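How do gossip blogs get away with saying "my sources"?
Asked in Celebrity & Entertainment, 28 March 2012

OK so I've been reading celebrity gossip blogs on my lunch break for years, it's my one bad habit (well, one of them), and lately something has been bugging me. Every other post has "a source close to the couple" or "an insider spilled to us" and then there's a whole long quote about how so-and-so is heartbroken and eating ice cream in her sister's guest room. Who ARE these people? Does a famous person really have a friend who calls up a blog and talks like a soap opera?

What set me off was the Flarnar breakup. You know, the singer and the drummer from Ots. One site said their insider swore she dumped him by text. Another site, same afternoon, had an insider who swore he walked out in August and they'd been faking it ever since. Both can't be right! And neither one took their story down after the two of them showed up at that radio thing holding hands.

So my questions are: are the sources real, do they get paid, and how come nobody sues? My sister-in-law says it's all made up by some kid in a basement. I'd like to have something to say back to her at Easter.

3 answers

Answer from Sharada Bangera (marked helpful by the asker)

I can help a little with this one. I wrote for a gossip site for two years before I had my second baby and switched to writing about kitchens. It wasn't one of the huge ones, but you might have clicked on it.

The sources are real more often than you'd think. They just aren't who you picture. When I started I figured I'd be whispering on the phone with somebody's best friend. Mostly it was publicists. A publicist can't put her name on "she's devastated and he's a dog," but she can tell me that at 9 in the morning and ask to be called "a pal." After a while you can hear it. If the insider mentions how hard the star has been working on her new album, come on, that's the publicist!

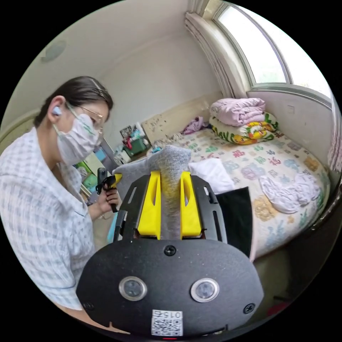 Photo credit: Kelbridge Photo Desk

After publicists you get the people on the edges. Somebody's ex assistant. A hairdresser. A cousin (so many cousins). Waiters were great for who had dinner with who and terrible for what was said, and we printed what was said anyway, I'm sorry to say. I had one woman who emailed me 30 times in one month about the same actor and I finally worked out that she lived across the street from his mother. She was right a lot, though.

Money: my site didn't pay except for pictures. Brumex, the people who owned us, had a rule that a tipster got a 25 dollar gift card if the post went over 4,000 comments, which happened exactly once while I was there. I know other places paid real money and I won't pretend to know how much.

Your two Flarnar stories probably came from two camps. Hers says she dumped him, his says he walked. Both blogs quoted their person correctly and the story was still junk. We had 15 minutes to get something up once another site posted, so if you're wondering whether I called anybody to check, some days yes and some days I was typing with one hand and eating a bagel with the other.

As for the quotes sounding like a soap opera, guilty. A source would say "yeah she's pretty upset" and by the time my editor was done it was "she's inconsolable." I argued about it early on and then I kind of stopped arguing.

Things I look at now when I read the stuff for fun, which I still do every day:
Does the site say what happened, or only how somebody feels? Feelings are cheap.
Is there a court paper? If a post talks about a filing and shows you the page, you're on much better ground.
Does the rep get a line at the end? "Reps did not respond" can mean they emailed four minutes before they hit publish. I've done it.

Answer from tidewater_patty

It's all fake. They make up both sides so you'll click twice. My cousin got her picture on one of those sites standing near a reality show guy at an airport and they called her his "mystery blonde." She was waiting for her suitcase. She has brown hair.

Answer from mopsandmovies

Just on the suing part, and I'm not a lawyer, I only worked the front desk for one. In the US a famous person has to show more than that the story was wrong. They have to show the site knew it was false, or pretty much didn't care if it was. That's hard to prove, it costs a lot, and then everybody gets to ask you questions under oath about your private life. Most stars would sooner wait a week for people to get bored. It does happen sometimes and they do win sometimes, so it isn't a free pass for the blogs.

Also "a source says" doesn't protect a site as much as people think. Repeating a lie somebody told you can still get you in trouble. I'd look up the rules for your own state if you're thinking of starting one.

Comment from the asker: Thank you Sharada!! I went back and read the Flarnar post and her insider DOES bring up the tour dates. Twice. Sending this to my sister-in-law tonight.

Comment from Sharada Bangera: Ha, twice! They weren't even trying. Let me know what she says.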